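Vierzig Demos wollte ich bis November im Kasten haben, jetzt sind es 100, und ich könnte gleich weitermachen! Seit ich den Arm in der Simulation mit der 3D-Maus fernsteuere, vergesse ich regelmäßig das Abendessen. Gerade bin ich im Badezimmer unterwegs, und das ist bisher meine liebste Umgebung - eng, verwinkelt, der Spülkasten voll mit Kleinkram.
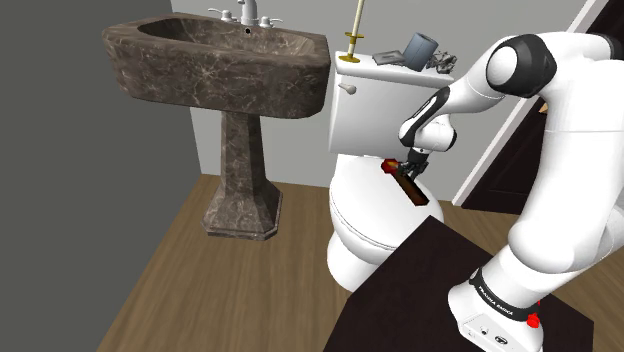
Von Elie Rizk

Der Franka hält einen rotbraunen Riegel schräg vor der Toilette, und genau an dieser Schräge hänge ich seit Tagen. Mit der Tastatur war das eine Qual: Achse wählen, tippen, Achse wechseln, wieder tippen. Mit der 3D-Maus drehe ich das Handgelenk und schiebe gleichzeitig vor, und plötzlich sehen die Bahnen aus wie richtige Bewegungen. Skundero, unser kleines Aufnahmeskript, schreibt 20 Mal pro Sekunde Gelenkwinkel und Greiferöffnung mit. Mehr brauche ich fürs Imitationslernen erst mal gar nicht.

Richtig viel gebracht hat mir der Tipp, langsamer zu werden, bevor es knifflig wird (vorher bin ich immer kurz vor dem Ziel hektisch geworden, und das lernt das Netz dann brav mit). 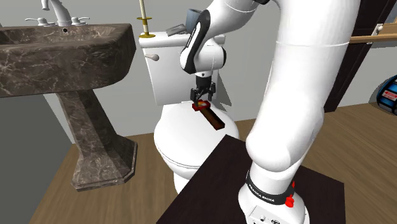

Robotik-AG Pleltura, Gruppe Teleoperation

Über dem Spülkasten ist wenig Spielraum, und das Handgelenk steht einem gern selbst in der Sicht. Ich schalte deshalb ständig zwischen den Ansichten um. Sieben Aufnahmen habe ich gestern trotzdem weggeworfen, weil ich beim Absenken verkantet bin. Egal, die nächsten wurden schöner!

Als Nächstes kommt das Training mit allen Demos, danach noch ein Durchgang mit anderen Startpositionen. Wer eine gute Einstellung für die Totzone der 3D-Maus hat: bitte ab in die Kommentare, meine driftet immer ein bisschen nach links.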